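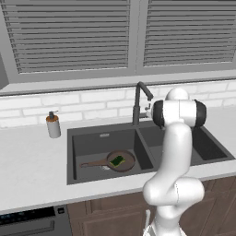 A rendered kitchen interior with a double sink and grey window blinds.

Restored cut of Preltano to open Pelidport film season

A longer version of the drama Preltano, unseen in public since its first festival screening, will open the winter film season at the Wondico cinema in Pelidport in July.

Director Kumaresan Kaimal will travel to Pelidport for the opening night and take questions after the film. The screening starts at 7 pm and the theatre, which has 424 seats, will have its balcony open for the first time since the roof was repaired.

Preltano is adapted from a novel by Everaldo Bezerra about two brothers who inherit a ferry service and fall out over whether to sell it. The book runs to 546 pages and covers most of their adult lives. The film that went into general release dropped the second half of the story almost completely and ended with the younger brother leaving town.

The restored cut puts back the section set after his return. It includes a long sequence aboard the last ferry crossing, a court hearing and a different final scene, which Kaimal shot but was asked to remove by the film's original backers.

"People who only know the release version think it is a film about a man who gets away," Kaimal said. "In the book he comes back and has to live next door to what he did. I always wanted that part in."

Distributor Uçar, which bought the rights to the film two years ago, paid for the restoration. The work took 14 months and was held up when one of the sound reels for the court hearing could not be found. A copy was eventually located in a box of unrelated advertising material held by the lab that had processed the film.

The missing picture elements came to 660 metres of negative, all of it stored separately from the rest of the film. Most was in fair condition. Two shots in the ferry sequence had water damage and have been left with some visible marks after Kaimal decided against replacing them with alternative takes.

He also asked that the colour be kept close to the original prints. An early test had brightened the night scenes on the water, and he sent it back.

"You are not meant to see the far bank," he said. "If you can see the far bank, the crossing looks like it takes five minutes."

The music has not been changed. A short piece for solo cello, recorded for the original ending and never used, is heard for the first time under the closing credits.

Bezerra, who had no part in writing the screenplay, has seen the new version and will join Kaimal on stage. He was critical of the film when it was first released and asked for his name to be taken off the poster, a request that was turned down under the terms of his contract.

He said he still had reservations about the casting of the older brother, who in the novel is a heavy, slow-moving man and well past 50 by the time of the hearing.

"He is too handsome and he stays too handsome," Bezerra said. "But it is my story again, near enough. The mother gets her scene in the kitchen, and she gets to finish her sentences."

The two men had not spoken for several years before the restoration began. Kaimal wrote to Bezerra when he started work on the new cut and sent him the court scenes before they had been graded. Bezerra replied with nine pages of notes, a few of which were followed.

The season at the Wondico will continue for five weeks with a program of literary adaptations, shown in pairs where more than one film has been made from the same book. Session times for the later weeks have not been settled. The cinema said a full program would be available at the box office and on its website before the end of the month.

Preltano will be repeated twice during the season, once as a matinee with captions. There will be no question session at the repeat screenings, although the opening night discussion will be recorded and played in the foyer.

Up to 200 tickets for the opening night have been set aside for cinema members, who can book from 9 am tomorrow. The remaining seats go on sale to the public at noon. Members may buy two tickets each. Unclaimed member tickets will be released a week before the screening.

The restored version has been classified M, the same rating as the release version, with additional advice for coarse language. It will be shown with one interval of 15 minutes, placed just before the younger brother's return.

Uçar plans to send the film to other regional cinemas after the Pelidport season and is in talks with venues in three states. A home release would follow, with both versions included, but the company has not set a date.

Bezerra's novel has been out of print for some years. A new paperback edition is due in bookshops shortly before the screening, with an afterword by the author, and copies will be on sale in the Wondico foyer on opening night.

Kaimal is in pre-production on his next film, an original screenplay set in a country racing stable. Filming is expected to start in spring.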